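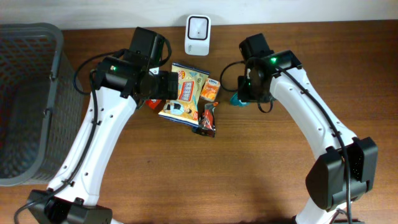
PRE-PURCHASE INSPECTION – TWO-ARM PACKING BENCH
Site: Wulia unit, bench 8
Date: September 2, 2023
For: January budget round
Marks: OK / Fix / Query

1. Arms and bases

Outer shells – OK. No cracks found on either arm.
Base fixings – OK. Hand tight plus a quarter turn, same both sides.
Cables – Fix. Too much slack near the bases, the left one hangs against the basket. Want proper clips in the quote, not tape. Simões list them at 160 the set, ask if that covers both arms.
Indicator lights – OK, green on both grippers.
Emergency stop – Query. Works, but the reach is poor from the left hand side. Second button to be priced.

2. Grippers and packs

Finger pads – OK for now. Spare pads not in either quote. Add.
Grip on soft bags – Query. Gets hold of a corner fine. Need a figure for how many go through before the foil marks, supplier hasnt given one.
Boxes – OK.
Foil packets – Query, slippery. Ask Kilta if the softer pads fit this model. 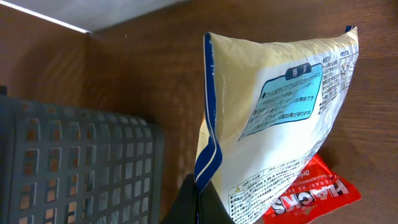

Item 2: bag held near the lower corner, basket to the left.

Comment – small print on the packs must stay readable after handling. Check again with the final pads, several bag types, including the imported ones with Japanese text.

3. Costs so far

Kilta quote 2,358 – fitting included, no training.
Hitorau quote 3,009 – fitting, half a day's training, one service visit.
Both are for the gripper and cable upgrade only, arms are a seperate line.
Comment – Kilta looks cheaper till you add training. Get that priced before anyone signs. Delivery dates from both in writing please.
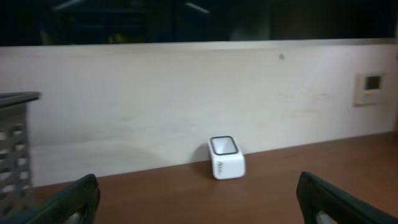
BENCH AND SURROUNDINGS

4. Table top – OK. Wipes clean, a bit shiny. Matt mat would help the wrist cameras, low cost, put it on the list.
5. Small white unit at the back by the wall – Query. Not on the asset list. Needs a label and a line in the inventory before January.
6. Basket – Fix. Slides if knocked. Two stops screwed to the table would do it.
7. Wall – OK, smudges only. Arm reach to be measured again if the bench is moved.
8. Lighting – Query. Fairly dim with the evening setting. Retest in daylight before we pay for extra lamps.

Result: usable for trials, supervised only. Items marked Fix to be done before any order goes in. Queries back to purchasing – chase Hitorau first, they are slower to answer.

Recent checklists
Conveyor guard check – Wulia unit
Floor marking and walkways
Spare parts budget, January
Battery charging area – comments

Contact purchasing | © 2023 Wulia | Back to top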